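The grip that Paora looks after

By Stefaniia Tymoshchuk
7th November

The first thing Paora Doolan does when he gets in of a morning is make a cup of tea, and the second is squeeze a bottle. He sits down at the long table with the tea at his elbow, picks up one of the hand-held grippers by its handle, closes it on whatever bottle happens to be nearest, and listens. I had never thought of a gripper as something you listened to, but Paora says a good one makes almost no sound at all, and a tired one gives a little creak as the fingers bend, rather like a wicker chair when somebody heavy sits down in it.

I had come to Kendside to spend a day with him, having been told by several people that if I wanted to understand how these tools are kept going I should leave the engineers alone for once and find the man with the screwdrivers. He is a big, gentle sort of person who came to the work from bicycle repair, and he still has a bicycle mechanic's habit of turning a thing over in his hands for a good long while before he says anything about it.

The tool itself is simple enough to explain. Somebody holds it, points it at an object, closes it, lifts, moves and lets go, and the camera mounted on it records the whole business from just behind the fingers. Those recordings are later used to teach a robot arm with the same sort of fingers to do the same sort of job. If the fingers on the tool are worn or crooked, then everything recorded that day is a lesson in how to pick things up with worn, crooked fingers, and that is where Paora comes in.

"People look after the arm beautifully," he told me, stirring his tea. "It's got a service plan and a cover. The hand-held ones get left in a bag with somebody's lunch."

His morning check takes 10 minutes if all is well. He begins with the screws, going over each one with a small driver and never with a powered one, as the plates they sit in can crack if you lean on them. He likes to feel the screw come up snug and then stop. After that he opens and closes the jaws slowly a few times, watching whether the two sides arrive together. If one gets there first, the object is nudged sideways just before it's held, and you'd hardly notice it with a box but you'd certainly notice it with a full glass.

Then come the fingers themselves, which are soft and ribbed so that they wrap a little around what they're holding. Paora presses each one with his thumb from the base to the tip. He is feeling for a rib that gives too easily, and when he finds one he holds it up to the window and bends it backwards, looking for the pale line that means a split is on its way. 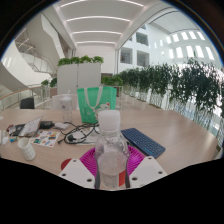
The gripping strips get the most attention of all. They are the part that really touches the world, and so they pick up everything the world has on it – grease, dust, biscuit crumbs, the gum from the back of labels. Paora wipes them with a damp cloth and lets them dry in the air. He used to use spirit, which cleaned them wonderfully and also made them go shiny and hard within a month, and he still looks a bit sorrowful when he tells you about it. When a strip has to be replaced he peels the old one off in a single slow pull, cleans the glue away with his thumbnail, and sets the new one down from the tip towards the base so that any bubble is pushed out at the bottom.

Bottles are his favourite test, and he has views about them. A plastic bottle with a smooth side will show up a dirty strip straight away by sliding, and a thin one will show up a heavy hand by crumpling. He likes to grip low down first, near the base, then again round the middle, and then to tip the tool one way and the other to see whether the bottle turns in its hold. If it turns, he goes back to the strips. If it leans, he goes back to the screws. It isn't written down anywhere, although Anas Kamel, who runs the recording sessions, has been asking him to write it down since April.

What is written down is the tally. Every closing of the jaws in his tests goes into a green notebook, along with the name of the tool, for all of them have names. Lulness is the oldest and the best behaved. Rolland has had two new handles and a camera mount and is regarded with suspicion. On the day I visited, Rolland had reached 938 test grips on the same pair of fingers, and Paora was rather proud of it, although he had a fresh pair waiting in the drawer all the same.

Over lunch I asked Anas how much difference all this care makes to the robot at the other end. He thought about it through most of a sandwich. Last spring, he said, they had thrown away 50 recordings from one afternoon when a single screw had backed out and let the left side droop. The arm had learned to come in at a slant and couldn't be talked out of it. They spent a week looking for a fault in the software before Illia Koval, then quite new to the team, picked up the tool to move it out of the way and felt it rattle.

Illia now does the checks when Paora is away, and the two of them disagree pleasantly about nearly everything. Illia would like to change all the fingers every 7 days and be done with it. Paora thinks that's a waste of good fingers, and that you'd stop looking at them properly if you knew they were going in the bin on Friday. I found I could agree with whichever of them had spoken last.

Later in the afternoon I was allowed to have a go. Closing the tool is easy and closing it gently is not, and my first bottle shot up out of the jaws like a bar of soap. Paora put it back in front of me without a word. By the fifth try I had begun to feel the moment when the fingers stop bending and start holding, a sort of softness and then a firmness, and I was so pleased with myself that I squeezed straight through it and dented the bottle.

He took the tool from me, wiped the strips, ran his thumb up both fingers and wrote five more strokes in the green notebook. Then he went to put the kettle on again.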